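Knut Voß lleva cinco años vendiendo, reparando y, según él, retirando suelos de ducha que no debieron instalarse nunca. Quedamos en el almacén de Rieger a las nueve de la mañana para hablar de la moda del baño "antideslizante", y lo primero que hace es torcer el gesto.

"La palabra no significa nada si no va acompañada de un ensayo", dice. "¿Antideslizante con qué? ¿Con agua, con jabón, con un pie descalzo de ochenta años?"

Le enseño el folleto de Hillix, que promete "seguridad total" por 323 euros. Lo lee entero, también la letra pequeña. "Seguridad total", repite, y me lo devuelve. Reconoce que el tratamiento puede servir en algunas piedras, pero no ha visto ningún dato sobre cuánto dura. Yo tampoco: lo pedí en octubre y sigo esperando.

Con el plato Flevo es algo más amable. Cuesta 1305 euros instalado y la textura le parece correcta. "Otra cosa es limpiarla. La cal se mete ahí y el cliente acaba frotando con lo primero que encuentra."
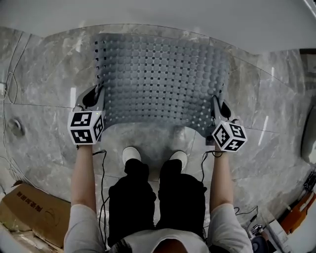
Voß desconfía menos de lo barato, aunque tampoco lo defiende a ciegas. Una alfombrilla de discos redondos, gris y flexible, con huecos cuadrados entre unos y otros, le parece un punto de partida razonable - siempre que se levante y se lave por debajo. "Si se queda ahí todo el año, no me la ponga de ejemplo."

¿Y Ninireo, que anuncia 62 acabados distintos? "Que me manden uno probado", contesta.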